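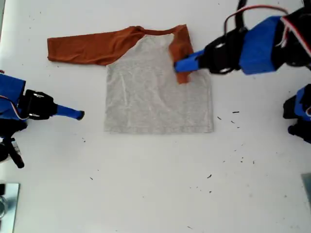
Ranham, June

Ticket 2696: color filter drops two-tone items from search results
Product: Larneter storefront, children's clothing catalog
Opened by: Hauwa Bako
Status: closed

Report
Shoppers who pick "gray" in the color filter get no raglan shirts. Picking "orange" doesn't return them either. The gray shirt with rust-orange sleeves still opens from a direct link and can be added to the cart. Search by name works. The customer desk at Rarnen has had complaints since the catalog import.

Steps to reproduce
Open the children's section, choose Tops, choose any single color. The list shows 443 items with no filter set. Add up the results for each color and the total comes to less than that.

9:40 a.m.
Reproduced on the live site and on the test copy. Cleared the page cache. No change.

10:15 a.m.
Rebuilt the search index on the test copy. The job finished without errors and wrote 743 records, the same as before. The raglans are in the index but their color field is blank.

11:05 a.m.
Checked the import file from Etim. Solid items have one value in the color column. Two-tone items have two values with a slash between them, for example gray/rust. Our import expects a comma. It reads the slash version as one unknown color and saves nothing. 167 records have a slash.

1:30 p.m.
Changed the import rule to accept both a slash and a comma. Also mapped "rust" to the orange filter, as it was missing from the color table. Ran the import again on the test copy. Raglans now show under both colors.

2:50 p.m.
Moved the change to the live site and rebuilt the index. Hauwa checked gray and orange on desktop and phone and confirmed both.

Still open
"Heather" has no entry in the color table and is being ignored when it comes before gray. Results are correct for now. Moved to a separate ticket.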